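2024-05-10, Dukcombe water, scale and TDS log

Swapped the inline cartridge on the Dukcombe feed. Old one was a Polák carbon block, fitted in December, so it had run past the date on its label. Tap hardness by titration came out at 220 mg/L as CaCO3, after the new cartridge 164. Flushed until the fines cleared, then took both samples from the same valve. Archie MacLeish's drop kit read slightly lower on both, which I put down to an old indicator bottle. 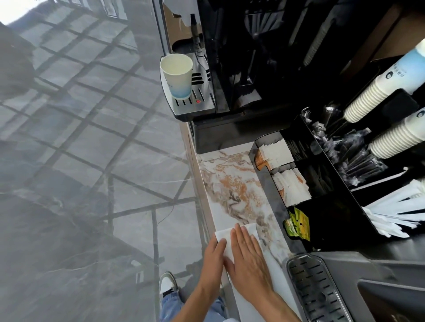 Hardness at that level matters mostly where the water is heated. Carbonate drops out on the element first, then in the narrow passages after it, and flow falls long before anyone notices a change in taste. The automatic coffee machine on the marble counter is the obvious place to track it: same paper cup under the spout each time, timed from first drip to last. Stainless front and drip tray wipe clean, so outside marks say little about the inside. Ladeck descaler at the dilution on the bottle, then two full rinses. Test strip on the second rinse, pH back to tap value.

Ruth Cropper asked whether the cold side needs the same interval. Different problem. Little precipitates at low temperature, but what is dissolved gets concentrated as ice forms, and the cloudy core in a cube is partly that.

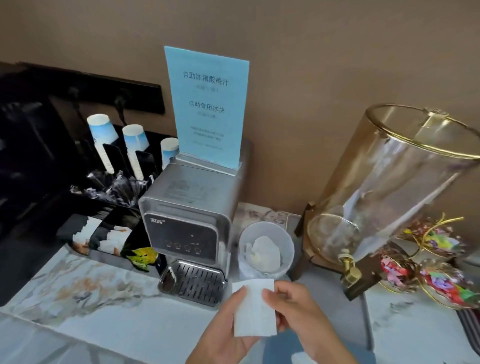
Melted a batch and measured conductivity against the feed. Cubes were lower, as expected, with the reject water well up. Meter is the Kirent, calibrated this morning, cell constant unchanged.

To do:
Repeat titration in 8 days.
New indicator for Archie's kit.
Order 2 cartridges, check thread before ordering.
Ask Ruth for the old flow figures.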